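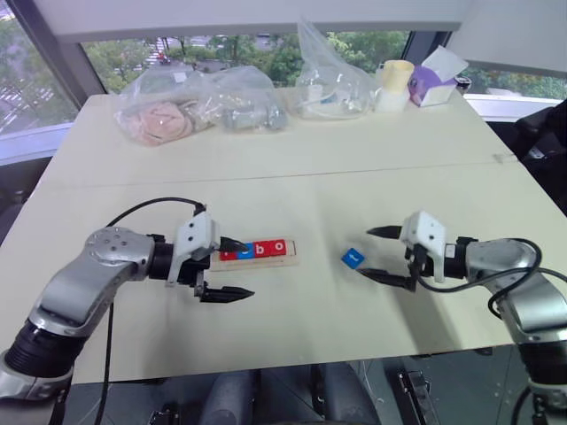 Station 11, letter-block task, both arms over the table.

Two-arm tabletop station: pre-run safety check
Inspector: Larysa Pylypenko, Loritz
Form 47, July revision

Mark each item OK, FIX or N/A. A tick with a smiley next to it is not a recognized mark.

1. Emergency stop within reach of the operator's chair
OK. Pressed it, everything stopped, including the conversation.

2. Work area holds only what the task needs
FIX. Tray and blocks are fine. The far edge has turned into a shelf: plastic bags, a cup, a box. Our rule says anything an arm could reach gets treated as something an arm will reach. Clear it before the next run.

3. Cables clear of fingers and joints
FIX. There are black loops at both grippers and one hanging below the left arm. Check slack through the full range of motion, then clip. "It has always been like that" was entered here last time and I have crossed it out.

4. Gripper fingers inspected for chips and looseness
OK. They are pointed, so keep your own fingers out of the gap while power is on. I shouldn't have to write this, and yet see incident note 152.

5. Arm-to-arm clearance set in software
OK. Limit file matches the Penasura printout taped inside the cabinet door. If you change one, change the other.

6. Tray position checked with both arms near it
FIX. Slow speed only while a gripper is above the tray, and watch for cable touching down on it.
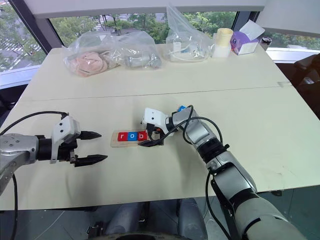
7. Table seam level across both panels
OK. Ran a straightedge over it and found no lip. Chornovol may stop emailing me about it.

8. Floor and space under the table clear
N/A today, too dark to judge. Bring a flashlight. A phone at 3% battery is not a flashlight.

9. Chair pushed back before motion starts
OK after a reminder.

10. Run log filled in and signed
FIX. Run 619 is signed "me."

Result: hold until items 2, 3, 6 and 10 are closed and item 8 has been looked at properly. Send the corrected sheet to Tarnik - the whole sheet, both sides.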